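**Edge-glued panel** (also *glued-up panel*, *laminated board* or *solid wood panel*) is a flat wood product made by joining narrow strips of solid lumber along their long edges with adhesive. It is used for tabletops, shelving, stair treads, cutting boards, drawer fronts and work surfaces. It differs from plywood, in which thin sheets are stacked with the grain of each layer set across the next, and from particleboard, in which the wood is first reduced to chips.

## Background

Wide boards cut from a single log are costly and tend to cup as they dry. Joining narrow boards is an old answer to both problems. Early panels were held with hide glue, often backed up with dowels, loose tongues or battens fixed across the rear face. Synthetic adhesives made the reinforcement largely unnecessary, and a well-fitted long-grain joint is now commonly stronger than the wood next to it.

## Construction

### Stock preparation

Lumber is dried to a moisture content near that of the place where the panel will be used, commonly 6 to 8 percent for heated interiors. Boards are planed on both faces and ripped into strips. The edges are then jointed straight and square. An error of half a degree at each edge is enough to bow a wide panel, as the errors add up across the joints. Some shops joint mating edges as a pair, so that any departure from square on one edge is matched by its opposite on the other.

### Strip layout

Two layout rules are in common use. In the first, growth rings are alternated, with the bark side up on one strip and down on the next. Cupping then shows as a shallow ripple across the panel. In the second, all strips face the same way, and the panel moves in a single long curve that screws or battens can hold down. Makers disagree on which is better. Juraj Sokol, in the workshop notes he compiled for the Plornirora joinery school, held that ring direction mattered less than even moisture between strips, and advised choosing the best-looking face.

Strips may run the full length of the panel (*full-stave*) or be built up from short pieces joined end to end (*finger-jointed*). Full-stave panels cost more and show continuous grain. Finger-jointed panels make use of short offcuts and are fairly uniform in strength, but the zigzag joints are visible under clear finish.

### Gluing and pressing

Polyvinyl acetate adhesives are usual for interior work. Cross-linked versions, polyurethane and urea-formaldehyde are chosen where damp or heat is expected. Glue is spread on one or both edges and the strips are clamped. Small shops use bar clamps placed alternately above and below the work, which balances the pull on the two faces. Factories use rotary clamp carriers or radio-frequency presses, the latter curing a joint in minutes.

The Favlow mill, a mid-sized producer of hardwood panels, runs a clamp carrier line with an output of 3,000 panels a month. Its standard blanks leave the line oversize and are trimmed after a rest period in which moisture from the glue spreads out of the joints. If a panel is sanded too early, the swollen wood beside each joint is cut flush and later shrinks, leaving a shallow groove known as a *sunken joint*.

## Appearance and grading

Panels are graded by face. Common criteria are knots, color match between strips, mineral streaks, filled defects and the straightness of grain. Terms vary by seller, and a "select" panel from one mill may match a "standard" panel from another. Pale species such as maple, birch and ash show glue lines less than dark ones do, but make small knots and stray dark marks easier to see. Nadège Ferrand's grading guide for Leblanc, a panel wholesaler, sorts small knots by whether they are tight or loose and permits tight ones on the better face of all but the top grade.

## Movement in service

Wood changes little in length with humidity but noticeably in width. A panel must therefore be fixed so that its width can change — slotted screw holes, wooden buttons and sliding clips are typical. Both faces should receive the same number of coats of finish, as a panel sealed on one side only takes up moisture unevenly and tends to cup. 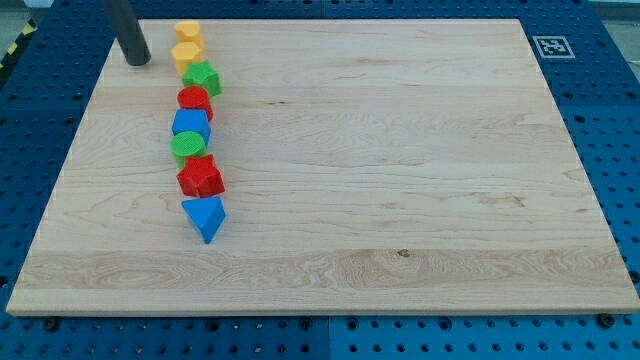

Breadboard ends, which are strips fitted across the ends of a panel, restrain cupping while allowing the width to change. They are glued only at the center, and the outer tenons are pinned through elongated holes.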